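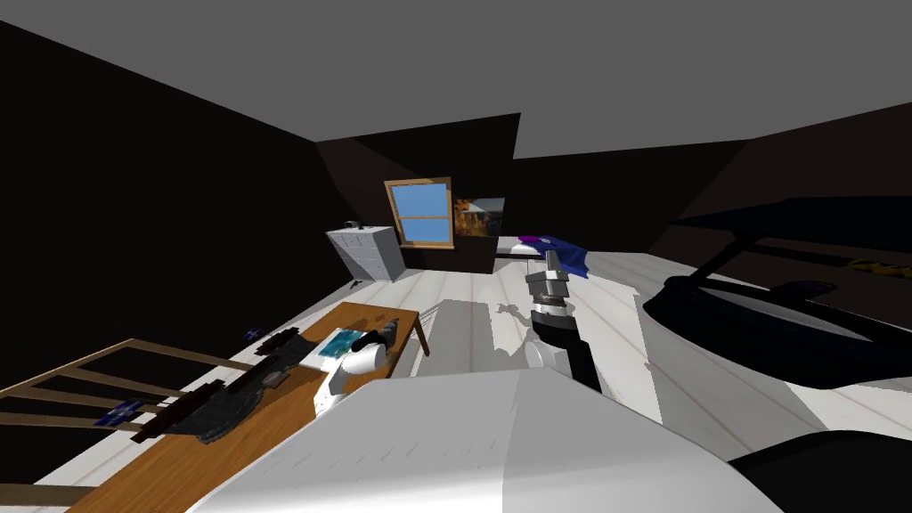 4. Setting up the tire pressure monitoring system

Read this section before you drive the vehicle for the first time, and again each time you change the wheels. The Ollora has four pressure sensors, one inside each wheel, and a receiver under the rear seat. The sensors send the pressure and the temperature of the air to the receiver. You see the values in the display behind the steering wheel.

The system helps you to notice a loss of air early. It does not replace the check by hand, which you should still do once a month and before every long trip.

4.1 Before you start

The tires must be cold. We call a tire cold when the vehicle has been parked for three hours or more, or when it was driven less than 2 miles at low speed after such a pause. If you set the pressure on a warm tire, the value will be too low the next morning, and the warning light may come on.

You need:
- a pressure gauge, or an air pump with a gauge
- the key card
- the label with the recommended pressures (inside the driver's door opening, below the lock)

The pressures on the label are for the tire size that was delivered with the vehicle. If your dealer has mounted another size, ask for the correct values and write them on the last page of this manual.

Note: The number printed on the side of the tire is the maximum pressure of the tire. Do not use it as the recommended pressure.

4.2 Adjusting the pressure

1. Park on level ground and press the P button. Check that the parking brake symbol is lit.
2. Read the label. There are two columns, one for normal load and one for full load. Full load means four or more persons, or luggage up to the top of the rear seats.
3. Remove the valve cap from the front left wheel and put it in a place where it does not roll away.
4. Press the gauge straight on the valve. A short hiss is normal. If the hiss continues, the gauge is not straight.
5. Add or release air until the value agrees with the label.
6. Put the valve cap back and tighten it with the fingers only.
7. Repeat steps 3 to 6 for the other wheels.

CAUTION: Use only the plastic valve caps supplied with the vehicle. Metal caps can stick to the valve because of corrosion, and the valve stem is part of the sensor. A broken stem means a new sensor.

4.3 Storing the reference values

After you have adjusted the pressure, the system must learn the new values. It does not do this by itself.

1. Switch the vehicle on, but do not drive. The selector must be in P.
2. On the center screen, open Vehicle, then Tires, then Store pressures.
3. Choose Normal load or Full load. Take the same column that you used in section 4.2.
4. Touch Store and hold it until the bar is full. You hear one tone.
5. Drive for 10 minutes or longer at a speed above 20 mph. During this time the display shows four dashes in place of the values.

When the learning is finished, the dashes change to numbers. If they are still there after 30 minutes of driving, go to section 4.6.

Note: You can stop at a traffic light during the learning drive. The system waits and continues when you move again. If you switch the vehicle off, the values learned so far are kept for 40 minutes. After this time you have to drive the complete 10 minutes again.

4.4 Registering a second set of wheels

Many owners keep a set of winter wheels. The receiver can remember 2 sets, named Set A and Set B. The wheels on the vehicle at delivery are always Set A.

The winter wheels need their own sensors. We recommend sensors made by Flostel for this model, which your dealer can order. Sensors of other makers may work if they use the same frequency, but Enellow cannot promise it.

1. Mount the second set of wheels. For the tightening of the wheel bolts, see section 9.
2. Leave the first set at least 30 feet away from the vehicle. If the wheels are stored in the same garage, move the vehicle outside – otherwise the receiver may hear both sets and stop the registration.
3. Open Vehicle, then Tires, then Wheel sets.
4. Touch Set B and then Register.
5. Drive as described in section 4.3, step 5.
6. When the display shows "Set B ready", adjust the pressures and store them.

From now on, the vehicle recognizes which set is mounted. You do not need to register again in spring or in fall, but you do need to store the pressures after every change.

CAUTION: Do not carry the other set of wheels in the trunk during the registration drive.

4.5 The warning light

Steady yellow light: One or more tires have lost pressure. Reduce your speed, avoid hard braking and sharp turns, and stop in a safe place. Look at all the tires, also the ones that the display shows as good. Add air before you continue. If the light comes back within a day, let a workshop look for a nail or a leaking valve.

Yellow light flashes for one minute, then stays on: The system has a fault and cannot watch the pressure. You can continue to drive, but check the tires by hand until the fault is repaired.

Red light with a tone: Fast loss of pressure. Hold the steering wheel firmly, take your foot off the pedal and let the vehicle slow down. Do not drive further on a flat tire, not even a short distance to the next gas station.

Note: On the first cold mornings of the year the yellow light may come on without any damage. Cold air takes less space and the pressure goes down. Adjust the pressure to the label and store it again.

4.6 If the learning does not finish

- Check that you drove faster than 20 mph. Slow traffic in the city is often not enough.
- Remove wireless devices from the rear seat. Some phone chargers and dash cameras disturb the receiver. Unplug them for the learning drive.
- Check that all four wheels belong to the same set. A spare wheel has no sensor, and the display will show dashes for this position as long as it is mounted.
- Open Vehicle, then Messages. If you find code 127, the battery of a sensor is weak. The battery cannot be changed alone, and the complete sensor must be replaced by a workshop.
- If there is no code, switch the vehicle off, lock it, wait for 15 minutes and begin again with section 4.3.

4.7 Care of the sensors

Tell the tire shop that the wheels have sensors before they take a tire off the rim. The tool must not be placed near the valve.

Do not use repair foam from a spray can, except in an emergency. The foam can close the small opening of the sensor. If you have used it, the sensor must be cleaned or replaced together with the tire repair.

When you change a tire, ask for a new valve seal. It is a small part, and an old one is a frequent reason for slow leaks.

Continue with section 5, Setting the mirrors and the head-up display.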